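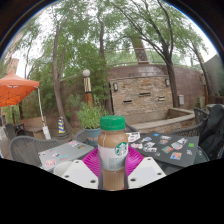

外でデータなんか取ったら条件がばらばらになって、あとで何が効いたのかわからなくなるよ、とShufen Lüに言われました。先月の輪講のあと、廊下での立ち話です。言いたいことはよくわかるんです。わかるんですけど、私はそのばらばらが欲しくて、手持ちグリッパーを抱えて中庭に出ているわけでして。

うちのグループ(プロジェクト名はNodsteadといいます)では、人間がグリッパーを手に持って物をつかみ、その映像と動きをそのまま方策の学習に使っています。ロボット本体を運ばなくていいので、とにかく身軽! カフェみたいなテーブルでも、木の下でも、思い立ったらすぐ始められます。で、この身軽さをみんな「数が稼げる」という方向にばかり使っていませんか、というのが今日の話です。

春までに集めた室内のデモは471本ありました。同じ机、同じ照明、同じ黒い天板。学習させるとこれが気持ちいいくらい動くんですよ、同じ机の上では。ところが窓際に机を寄せただけで、把持の成功率が65パーセントまで落ちました。夕方にもう一度やったらもっと悪かった(悔しいので数字は書きません)。

そこで屋外のデモをほんの27本だけ足してみました。471本に27本ですから、私も正直たいして期待していなかったんです。それが窓際の机では目に見えて立て直してきて、つかみ損ねるときの崩れ方も変わりました。前は見当違いの場所に突っ込んでいたのが、ボトルのそばまでは行って、最後の最後で指を閉じるのが早すぎる、という失敗になった。直しようのある失敗です。私はこっちのほうがずっとうれしい。

もちろん本数も増えているし、追加した日と評価した日の天気も違うし、これだけで屋外データのおかげだと言い切るつもりはありません。室内のデモを同じ本数だけ足した比較もまだ途中です。Shufenの指摘はまさにここで、照明も背景もテーブルの高さも一度に変えてしまうと、どれが効いたか切り分けられない。論文にするなら避けて通れないし、査読でも絶対に聞かれるでしょう。

それでも、切り分けは集めたあとからでもかなりできると私は思っています。背景だけ差し替える、明るさだけいじる、ある場所のデモをまるごと抜いて学習し直す。手間はかかりますよ。でも、最初から一種類の机しか写っていないデータをいくら刻んでも、二種類目の机は出てきません。

それに、机の上の物をきれいに片づけてから撮る習慣、あれも考え直したほうがいいです。マグカップがあって、シールだらけのノートパソコンがあって、その手前に緑のキャップのボトルが立っている。人が使っているテーブルって、だいたいそんなものでしょう? 色の強いものがそばにあると、方策がどこを手がかりにしているのか、かえってよく見えてきます。 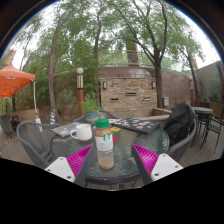 透明な容器は別の問題として扱うべきで、場所の多様性の話と混ぜると議論が濁りますよ、とDuarte Caladoからコメントをもらいました。前回の記事についた返信で、これには半分だけ賛成です。

中身が減って透けた部分には背景が写り込むので、透明なボトルは見え方そのものが場所に引っぱられます。不透明な缶なら芝生に置いても机に置いても缶の色をしているのに、透明なものはそうはいかない。だとすると、透明物体を別枠にしたうえで背景を固定して評価するのは、いちばん難しいところを外して点をつけているようなものじゃないでしょうか。別枠にするなら、その枠の中でこそ場所を変えてほしい。混ぜると濁るというのは結果の見せ方の話としては納得で、次からは表を分けます。

ところで、デモの本数を論文の一行目に書く流行、そろそろやめませんか。何本より先に、何か所で撮ったかを書いてほしいんです。私が最近読んだプレプリントは40本ほどですが、場所の数が本文からすぐに拾えるものは本当に少なかった。付録の奥に小さく書いてあったり、写真の壁の色から推理するしかなかったり。探偵じゃないんだから!

次は評価のほうも外に出します。月曜の朝、まだ光が低いうちにテーブルを二つ使って、学習に一度も入れていない場所で同じ方策を走らせる予定です。Shufenには記録係を頼みました。条件表の欄が私の案の倍に増えて戻ってきたので、いま印刷の向きを横に直しているところです。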